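招募参与者：地方警务纪念活动口述与档案整理项目

Drevside 地方新闻工作室

先把话说在前面：我们不保证这个项目最后能得出什么了不起的结论。过去几年，凡是谈到基层警员殉职、病故或退休后的纪念仪式，各地报道读起来都差不多，车队有多长，来了哪些单位，谁致了辞，最后一句“他将被永远铭记”。至于一年以后还有没有人给家属打电话，抚恤手续办到哪一步，当初承诺的奖学金发了没有，报道里基本找不到。我们自己也写过这样的稿子，所以没有资格嘲笑同行。

这次想做的事情比较笨：把 Drevside 及周边几个镇的地方报纸、警署简报、教堂和殡仪馆的公开讣告翻一遍，找到当年参加过仪式的人，问问后来怎么样了。目前从旧报合订本里抄出来的条目有1,302条，其中重复的、写错名字的、把退休和去世弄混的，估计不会少。谁要是告诉你这种资料“拿来就能用”，请不要相信。

项目由 Amos Greenberg 负责。他在本地跑了多年警务和法庭新闻，脾气不算好，对“感人”两个字尤其警惕。稿件经他看过，形容词一般会少掉一半。介意这一点的话，请慎重报名。

现招募以下两类参与者，共18人。

一、口述受访者

曾经以任何身份参加过地方警务人员葬礼、追思会或退休仪式的人。在职或退休警员、消防和急救人员、家属、邻居、仪仗队成员、殡仪馆职员、当天负责封路的临时工，都可以。我们对台上讲话的人兴趣有限，他们的话报纸已经登过了。站在路口指挥车辆、在后厨准备三明治、事后去归还折叠椅的人，更希望能来谈谈。

访谈每次2小时，一般谈一次，必要时加一次。您可以不回答任何问题，可以中途停下，可以要求不具名。录音文字稿会先寄给您核对，您划掉的部分我们不用，也不会打电话来劝您改主意。家属受访时可以有人陪同。

二、档案整理员 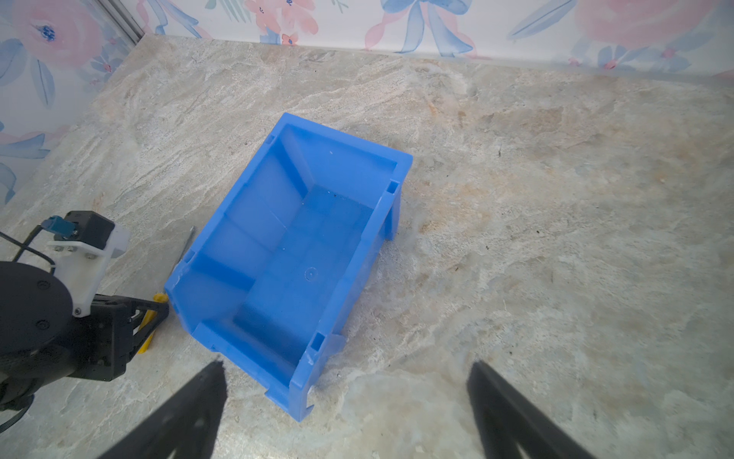 整理员的工作很枯燥，应当事先知道。主要是把剪报、节目单和来信按年份归类，录入姓名、日期、所属单位，再与公开讣告逐条核对。遇到两份材料说法不一致，两种说法都要记下来，不要自己挑一个看着顺眼的。以前有人图省事，把一位副警长的服役年限“统一”成了整数，结果家属来信指正，我们花了很久才查清错在哪一步。

要求：

能读英文旧报，包括印得很差的那种。

能连续坐着看材料，并且看完以后还记得自己看过什么。

会用普通表格软件。不需要会编程，也请不要在申请信里花大段篇幅介绍您打算怎样用自动化工具替代这项工作。这类提案我们收到过不少，试过其中一个，它把同姓的父子两代警员合并成了一个人。

不能是目前正在竞选警长、镇议员或其他公职的人，也不能在为这些人的竞选团队工作。

新闻、历史或图书馆专业背景不加分，也不减分。

关于报酬

口述受访者每次访谈付300元，家属和在职人员一视同仁。有人提醒我们，给受访者付钱会影响证词的可信度。这个担心有道理，所以最终发表时会写明受访者收过报酬，读者可以自行判断。我们只是觉得，占用别人一个下午，谈的又是不太好过的事，分文不给也说不过去。

整理员按半天计酬，每半天同样是300元，每周排两个半天，上午九点开始。车费凭票报销。午饭自理，楼下那家店不推荐。

关于经费和独立性

一部分经费来自 Arkitz 基金，另一部分由 Drevside 自己承担。Arkitz 不看初稿，不参与选人，这一条写进了协议。协议写得好看是一回事，执行是另一回事，所以我们把协议全文放在前台，来面谈的人都可以翻阅。警署方面知道有这个项目，态度客气，至今没有答应开放内部简报。我们还在要，不抱太大希望。

您可能想知道成果会以什么形式出现。目前计划是一组连载文章，加一份可供公众查询的名录。书、纪录片、展览都有人提过，都没有定，请不要因为可能有纪录片而报名。

如何报名

请写一封信，一页以内，说明您属于哪一类，参加过哪次仪式，或者为什么觉得自己能忍受整理工作。不需要照片，不需要推荐信。信件寄到或送到工作室前台，信封上注明“Greenberg 收”。每个星期一下午四点以前，前台有人当面答复问题，其他时间请留言。

收到信后我们会回复，包括不录用的。回复可能只有两行，请见谅。名额招满以后，本启事会撤下；启事还在，就说明还缺人。

已经在别处接受过类似采访、并且对那次采访不满意的朋友，也欢迎来信。请在信里讲讲当时哪里做得不对，方便我们在访谈前先改过来。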